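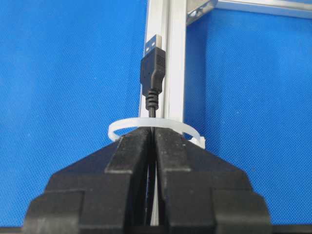 Cable management on a small arm, frame-mounted ties or chain?

Workshop builds > Arms and grippers

jitaru_bench
Posted in March, 21:40

I've got a two-finger gripper on a home-built arm, working inside a frame made of slotted aluminium extrusion. I want the arm to do its own tidying of leads: pick up a USB cable, stand it against the upright and leave it held by a cable tie that is already looped round the post. I close the loop by hand beforehand and leave it slack.

The grip is good. The fingers hold the cable just under the strain relief and it stays upright. My trouble is the next step. If the tie is pulled up while the fingers are still inside the loop, they get trapped. If I open them first, the plug flops over to one side and I lose the position.

Cable is 592 mm end to end. Has anyone solved this?

Gedby
Posted 22:05

Which way round is the locking head? If it sits beside the post at fingertip height you will catch it when the jaws open. Turn the tie so the head is behind the extrusion.

jitaru_bench
Posted 22:11

It's to the right of the post, level with the fingertips. I hadn't thought of that as a problem because the jaws only open a little, but I can turn it.

Old Vukness
Posted 22:30

I would drop the ties altogether. They are single use, they have a sharp tail when you trim them, and you will be cutting them off every time you change a lead. Hook and loop strap, or a printed clip that pushes into the slot. The arm presses the cable into the clip and lets go. No trapped fingers.

Gedby
Posted 22:42

Clips are fine for a thin lead. I've had them work loose on anything that moves. For a fixed upright I'd still use a tie.

Old Vukness
Posted 22:50

Then your clips were too loose. Mine have done 456 cycles on the test rig and two have needed replacing.

Gedby
Posted 22:58

On a test rig, yes. Mine were next to a motor.

Bogdan Anghel
Posted 23:15

You don't need to change the hardware to get past this. Split the move up:

Grip the cable lower down, so the fingertips finish below the loop and only the cable goes through it.
Bring the plug in until the housing nearly touches the post.
Pull the tie until it just holds the cable.
Open the jaws and back straight out, away from the post.
Pull the tie the rest of the way.

I leave 12 mm between the top of the fingers and the tie. Less than that and mine rubbed.

jitaru_bench
Posted 23:24

If I grip lower the plug leans. The lead isn't very stiff.

Bogdan Anghel
Posted 23:31

Lean it towards the post and let the post hold it up. Approach from the side the groove is on if you can. The cable sits in the groove and doesn't wander.

Dedorar
Posted the next morning, 07:50

Can I ask why the tie goes round the strut at all? A T-nut and a saddle mount would keep the tie in one place. With it just round the post there's nothing stopping it sliding down.

Gedby
Posted 08:20

Once it's tight it won't slide. Saddle mounts are a good idea if he's doing a lot of these, though.

Old Vukness
Posted 08:34

Or a clip.

jitaru_bench
Posted 19:05

Tried Bogdan's order this evening with the head turned to the back. Lower grip, plug leaning on the post, tie nipped up, then out. The fingers came away clean. It did go wrong once when I backed out at an angle and dragged the cable with me, so I've made that a straight move and slowed it down.

I'll order some saddle mounts and try them on the other upright. Old Vukness, if you've got the file for your clip I'd like to print a couple and compare.

Old Vukness
Posted 19:20

Sent you a message. Print it on its side or the arms snap.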